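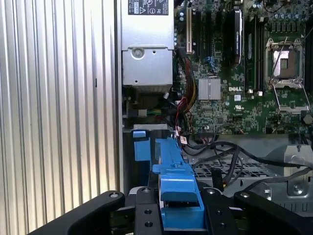
I sat through the whole Ellery town council meeting this week so you don't have to, and the big news is the drug and alcohol rule for town employees. It passed, 8 to 3, and it's tougher than I expected when I wrote about it last month.

Under the new rule, anybody on the town payroll who shows up to work impaired gets sent home without pay and has to see a counselor before coming back. A second time and you're out. Anybody caught selling is fired on the spot, and that goes for the police department and the road crew as much as the front desk at town hall.

Council president Rodica Ardeleanu pushed for it from the start. "We can't ask folks in this town to follow rules we won't follow ourselves," she told the room, and she got a pretty good hand for it (the back rows especially, where a bunch of the Riltard Road neighbors were sitting).

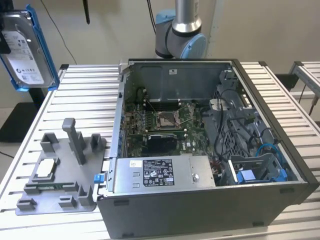
ELLERY, Thursday, July 14, 2022 -- Not everybody was clapping. Cornel Munteanu, who speaks for the road crew's union, said his members are fine with testing but want to know who does it and who sees the results. He asked for an appeal step, and the council gave him one: a worker now has 9 days to challenge a finding in writing. He'd wanted more time than that and said so, twice.

There was also a long back-and-forth over prescription medicine. As I understand it, you're okay if you have a doctor's note on file, but the wording on that part is a mess and the town attorney promised to clean it up before it goes on the website. I'll post the link when I have it.

I caught Ardeleanu on the steps afterward and asked if this came out of anything in particular. She said no, that Idstead passed something like it last year and she liked the look of it. Idstead's version doesn't cover part-timers, though, and ours does -- lifeguards, crossing guards, the whole bunch.

The rule kicks in at the end of July. The council also put off the Tomemberg Park parking question again, so if you came out for that one, bring a cushion and try the next meeting.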